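What Is Stone Made Of, and Why Do We Use It in Kitchens?

Stone is a solid material that forms in the ground. Most stone is a mixture of minerals. A mineral is a natural solid with its own fixed recipe, such as quartz or calcite. When grains of minerals are packed or grown together, the result is rock. When people cut rock to build with, they usually call it stone.

Three families of rock

Igneous rock forms when melted rock cools. Granite is one kind. It cools slowly and deep down, so its crystals have time to grow large enough to see.

Sedimentary rock forms from mud, sand or shells pressed into layers. Limestone and sandstone belong to this family.

Metamorphic rock starts as another rock and is changed by heat and pressure. Marble is made this way. It begins as limestone. The calcite in it grows into new crystals that lock together tightly.

Where the veins come from

Pure marble is white. The gray lines and cloudy patches in many slabs come from clay, iron or other material that was in the limestone before it changed. These are called veins. Two slabs cut from different parts of a quarry will not match.

The quarry at Corkemwood has 21 ledges, each cut lower than the last. Hubert Kwiatkowski, who grades slabs there, sorts them by the darkness of the veins. Pale slabs go to the Begović workshop in Clutdale to be sawed and polished.

Stone on a countertop

A countertop has to be flat, hard and easy to wipe. Makers also produce surfaces that copy the look of stone -- the pattern alone does not tell you what a counter is made of.

Pale gray surfaces with a faint mottled pattern:

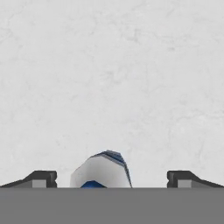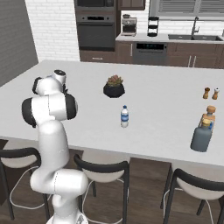 How hard is it?

Scientists compare minerals with the Mohs scale, which runs from 1 (talc) to 10 (diamond). Calcite is 3. Quartz is 7. A steel knife can scratch marble but has trouble with the quartz in granite.

Acid is a second test. Lemon juice and vinegar react with calcite and leave a dull mark. Granite is mostly quartz and feldspar, so it resists these acids well.

Try it at home

You need a piece of chalk, a spoon and some vinegar. Ask an adult before you start. Put the chalk on a saucer and add a spoonful of vinegar. Watch for bubbles. The gas is carbon dioxide. Some chalk sold today is made from gypsum, and it will not fizz.

Words to know

Quarry: a place where stone is cut from the ground.
Slab: a wide, flat piece of cut stone.
Vein: a line of different color in a rock.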